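Colette Tanguy has opinions about lids, and within a minute of my sitting down she's told me most of them. I'd come to talk about takeaway coffee, specifically how you serve it so that a person can walk off down a hill with it, and I'd barely got my coat off before she had a row of cups out and was pressing lids on with the flat of her thumb so I could hear the click.

"Listen to that one," she said. "That's a lid that's on. And this one" (a sort of soft pop) "isn't, and that's somebody's jumper."

Colette runs Mallet, the coffee hatch at the bottom of the market steps in Drornerstead. It's tiny! There's room for her, the machine and one other person if they both breathe in. She opened it in September with a second-hand grinder and a loan from her sister, and on her busiest market morning so far she served 236 coffees, nearly all of them to go. She makes the tea as well, but doesn't much like talking about it.

I asked why she'd gone for black cups, when everyone else on the steps seems to have brown or white.

"Vanity, mostly," she said, and laughed. "I tried the white ones first and every drip showed. You'd hand over a lovely flat white with a brown dribble down the side and it looked like you'd fished it out of a puddle. Black's forgiving. Then I couldn't stand a white lid on a black cup, it looked like a pint of stout, so I had to have black lids as well."
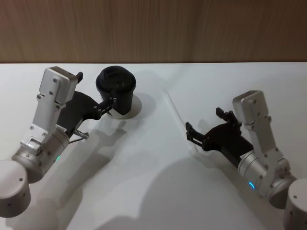
She buys them from a supplier called Hotwood, who do the cups and lids as a matched pair, and she's firm that you should never mix makers. She did it once, when a delivery went astray and she'd borrowed a sleeve of lids from the bakery. They fitted if you pushed. They also came off if you looked at them, and she gave away a good many free refills before lunch.

The shape of the lid matters more than I'd have guessed. Colette likes a bit of a dome, so the foam has somewhere to go, and a proper dip by the sipping hole so that what you don't drink runs back in. She also lines up the hole so it's never over the seam of the cup, which is where leaks start. She does this without looking. I tried it and got two out of five.

"You're thinking about it," she said, kindly enough. "Hold it halfway up. Everyone grabs the top, and then you're squeezing the rim, and the rim's the bit the lid's hanging on to. Halfway up, thumb on the lid, all the way round. There you are."

We moved on to straws, which I'd been told was a sore point. She keeps white paper ones for iced drinks and hands them out only if asked. The first lot she bought went to mush in the time it takes to climb the steps, and she had 937 left when she finally lost patience and gave them to the primary school for modelling. The ones she has now are called Stestemix and they're stiffer, thicker in the wall, and in her words "not horrible". She tests each new box by standing one in a glass of cold water for 40 minutes and then trying to poke it through a lid.

Some people want a straw in a hot drink too. She used to try and talk them out of it, but one of her regulars has a tremor and finds it far easier than sipping, so now she pops one in and says no more about it. She does let the coffee cool a bit first.

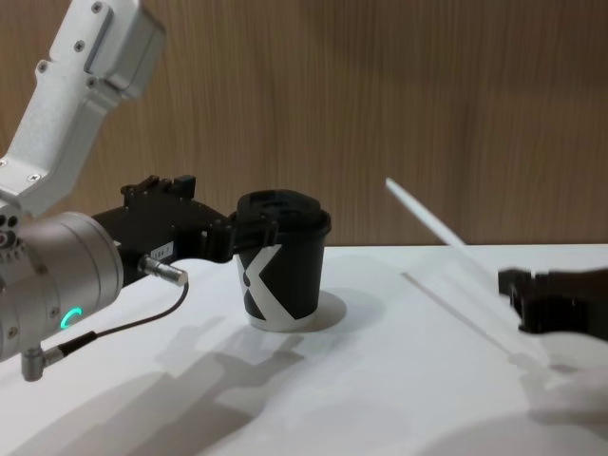

How full do you fill a cup that's going to be carried?

"A finger's width below the rim, and I mean my finger, which is small. People think you're being mean with the milk, but if it's touching the lid when you hand it over, it'll be out of the hole by the third step. If someone asks for it right to the top I'll do it, and I'll give them a napkin."

There was a lull about then, so she made me one. She wiped down the counter first, then the bottom of the cup, a habit she picked up from an old boss who couldn't bear rings on a table. Then a turn of the wrist, a click, and it was in front of me with the sipping hole facing my way.

I asked whether she'd ever go over to proper mugs. She'd love to, she said, but she's nowhere to wash them and nowhere for anyone to sit. What she does do is knock 85p off if you bring your own, and she's happy to fill anything clean, including, once, a gravy boat. Her own cup is a dented enamel thing that lives on top of the machine and is not for customers.

By then there were four people at the hatch and she'd stopped hearing me. I took my coffee up the steps, all the way to the bus stop, and didn't spill any until I sat down.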